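About Prunater

Prunater takes retired office computers apart with robot arms. We are a small company in Birkett, and our customers are recyclers, repair shops and two school districts that want working parts back out of old towers. The memory, processors and drives we recover are tested and sold on. Whatever fails the test goes to the smelter with the boards.

Our first cell, Wamen, was built to do one job: remove memory modules and processors from desktop machines lying on their side with the panel off. 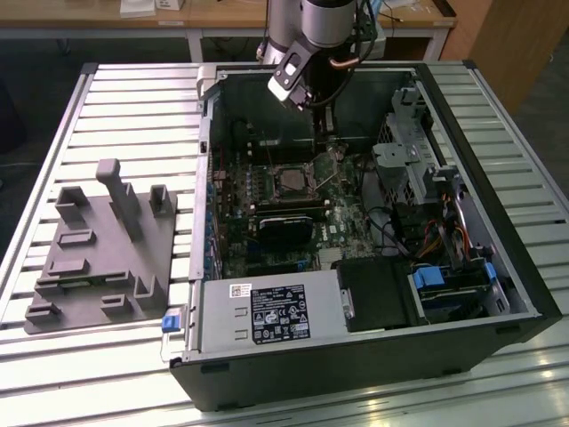 An open tower on the slatted table, with the arm over the motherboard.

In February 2022 we had a fault that changed how we work, and customers still ask about it, so we keep the account on this page.

Wamen was partway through a batch of 403 towers for a customer in Jokgate. The gripper's force limit had been raised during a test on stiff memory latches and was never set back. The arm then ran 57 machines at the wrong setting. It closed too hard on the retention brackets and bent socket contacts underneath. No alarm came up, as every move had finished inside its position tolerance. We found the damage at the test bench, when board after board would not start.
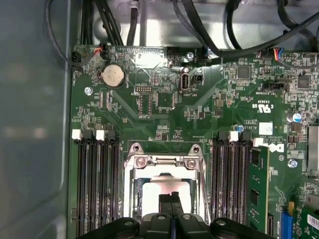
The processor socket is the least forgiving part of the job. The contacts are fine, there is little room for the fingers, and a small error in height is enough to ruin a board that was good when it came in. We paid the customer for the damaged boards and stopped the cell for 2 weeks.

No one was hurt. During the review we did find that the door switch on the cell could be bypassed from the same menu as the force limit - a separate problem, and a more serious one. That option has been removed.

Force limits are now tied to the job file and reload at the start of every machine. Any change needs a second person to sign it. The first board of each batch goes to the test bench before the next tower is loaded, and the arm stops if the force reading and the finger position do not agree.

The full fault report is available to customers on request. Please give your batch number when you write.

Page last updated 14 May 2022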